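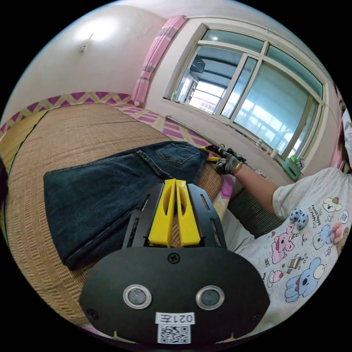 Folding jeans with a pair of hand-held grippers.

Vostix is seeking an Equipment Planning Coordinator for its household tasks program. The position is full time, based at the Rundham office, and reports to Abimbola Haruna, Head of Operations.

The program records everyday work such as folding clothes and making beds, carried out with hand-held grippers in furnished homes. In the coming budget year it will expand to 40 homes. The coordinator will prepare the purchasing plan for this expansion and keep it current.

Duties

Draw up the annual equipment budget, including grippers, spare fingers, sensors, gloves and storage cases.
Obtain and compare written quotes from suppliers.
Maintain the inventory of 69 grippers now in service and recommend when each should be repaired or replaced.
Visit participating homes to confirm what operators need before orders are placed.
Report spending against budget to Ese Isah in Finance each month.

Requirements

At least two years of experience in purchasing, inventory or budget work. Good command of spreadsheets. Applicants need not have an engineering background, but must be willing to learn to use the grippers. Experience with leased equipment is an advantage, as the choice between leasing and buying will be reviewed in June.

Some lifting and local travel are required.

How to apply

Send a resume and a cover letter of no more than 400 words to Musa Nwachukwu, Personnel Office, quoting reference 51. Applications must be received by Tue 20 April. Interviews will be held in person at Rundham.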